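小さい焼き菓子の店をやっている者です。カヌレの型の話を少し続けて書きます。長いので興味のある人だけどうぞ。

1
うちは平日の朝に食パンと丸パンを焼いて、午後の空いた窯でカヌレを焼いている。窯は電気の2段。カヌレは下の段だけ使う。上の段は天板の奥が焼けすぎるので、去年の夏にあきらめた。

2
型は銅。最初に14個買って、あとから2個足した。今は16個で回している。14個のほうはNunholmという道具屋の通販、足した2個はCabralの中古。口径は同じ表示なのに、Cabralのほうが少しだけ底が深い。同じ量の生地を入れると、焼き上がりの背が低く見える。

3
値段の話。Cabralの2個は送料込みで2,598円だった。中古の銅型としては安いほうだと思う。内側の錫がところどころ薄くなっていたが、焼いてみたら普通に外れた。錫の引き直しに出すかどうかはまだ決めていない。出すと型より高くつく。

4
生地は前の日に仕込む。牛乳にバターとバニラを入れて温めて、粉と砂糖を合わせたところに注いで、卵黄、最後にラム。漉して冷蔵庫へ。一晩で使えるけれど、うちは二晩置いたほうが安定する。一晩だと焼いている途中で型から持ち上がってくることが多い。

5
持ち上がる原因については、混ぜすぎ、休ませ不足、型の油、窯の下火、といろいろ言われている。全部試したが、うちの場合いちばん効いたのは生地の温度だった。冷蔵庫から出してすぐ入れると上がる。室温に1時間置いてから、底に沈んだ粉を静かに混ぜ直して入れると上がりにくい。

6
静かに、というのは泡立て器ではなくゴムべらで。泡が入ると結局同じことになる。ボウルの底をなでるように回して、色が均一になったら終わり。

7
蜜蝋について。最初の半年は蜜蝋だけで塗っていた。皮は固くなるが、冷めると口に蝋が残る。今は蜜蝋とバターを合わせて溶かしたものを使っている。割合は蜜蝋が1、バターが2。バターを増やすと食べやすくなるかわりに、翌日の皮のもどりが早い。

8
塗り方は、型をオーブンで温めて、溶かした蝋を一つ目の型に満たして、すぐ次の型に移す。移し終わった型は網の上に逆さに置く。型が冷たいと厚くつく。厚くついたところは焼くと白く残るので、見ればすぐわかる。
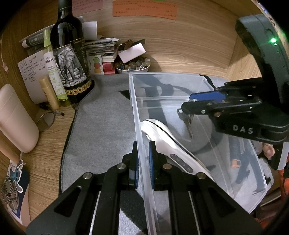 9
蜜蝋はLurudmontの粒状のものを使っている。板のものは削るのが大変で、削った粉が作業台に残ってあとの掃除が面倒だった。粒は量りやすい。香りは板のほうが強かった気がするが、焼いたあとではわからない。

10
焼成は最初に高い温度で入れて、途中で落とす。うちの窯だと250度で15分、そのあと190度で45分くらい。家庭用のオーブンなら予熱をもっと長くとったほうがいい。扉を開けた瞬間に下がるので。

11
途中で型の向きを変えるかどうか。変えない派だったが、最近は温度を落とすときに天板ごと前後を入れ替えている。奥の列だけ色が濃いのがこれでだいぶ減った。ただ開けている時間が長いと真ん中がへこむ。手早く。

12
焼き上がりの判断は色で見る。一つだけ型から出して側面を確認する。頭の色は当てにならない。頭が黒くても横が薄いことがある。横が薄いまま出すと、冷めたときに腰が折れる。

13
出したらすぐ型から外す。置いておくと蒸気で皮がふやける。外れないものは型の側面を軽く台に当てる。それでも外れないときは焼きが足りないことが多いので、窯に戻して5分。ナイフは入れない。錫に傷がつく。

14
型は洗わない。温かいうちに紙で拭いて終わり。買ったばかりの型だけは一度お湯で洗って、油を塗って空焼きした。2月の寒い時期は拭く前に蝋が固まるので、窯の上に並べて少しゆるめてから拭いている。

15
失敗したこともひとつ。Flusentのシリコン型を試したことがある。外すのは楽だが、うちの窯では皮が薄いままだった。形はきれいに出たので、別の焼き菓子に使っている。くるみのケーキにはちょうどいい。

16
売るのは焼いた日の夕方から。翌日の分は取っておかない。残ったら自分で食べるか、切ってフレンチトーストの上にのせる。次の日に食べるお客さんには、トースターで2、3分温めて、必ず冷ましてから食べてくださいと伝えている。温かいうちは皮が柔らかいので、そこで食べて「戻らなかった」と言われることがある。

追記
ラムの量を聞かれたので。牛乳500mlに対して50ml。子どもが食べるという注文のときは抜いて、牛乳を同じだけ足している。焼けば飛ぶと書いてある本もあるけれど、どこまで飛ぶのか自分では確かめられないので、抜く。

追記2
砂糖はグラニュー糖。きび砂糖に替えたこともあるが、色が早くつくので焼き上がりの見極めが難しくなった。味は悪くなかった。半分だけ替えるのは今度やってみる予定。結果が出たらこの下に続けます。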